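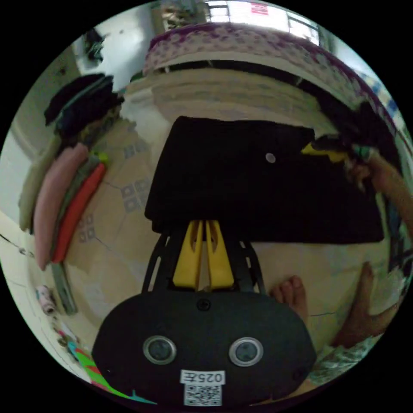 Black cloth, folded, with a small round white button or snap on top.

Drovura 11 Backpack Mosquito Sprayer

The Drovura 11 is a battery backpack sprayer for yard and street-edge mosquito work. It treats standing water with liquid larvicide and can be switched to a wider fan for shrubs and fence lines. Cities use it where a truck won't fit — alleys, drainage easements, the backs of parking lots.

Price: $205
Replacement battery: $69
Item no. 183

Specifications
Tank: 4 gallons
Wand: 24 inches, brass tip
Battery: 18 volt, charger included
Straps: padded, adjustable
Larvicide: not included

Use only products labeled for mosquito larvae and follow the label rate. Check the forecast before you mix. Rain soon after spraying can wash the product off leaves, and wind above the label limit means the job has to wait. Rinse the tank and wand after every use.

The Indamine tip set fits this model. The older Skoscombe wand does not — order the adapter if you plan to keep yours.

Shipping and returns
Ships from our Florida warehouse in two business days. Unused sprayers can be returned within 30 days. Tanks that have held chemicals can't be returned. August orders may take longer.

Questions about bulk orders for towns and districts go to Teodor Berge in municipal sales.

Page updated June 18, 2018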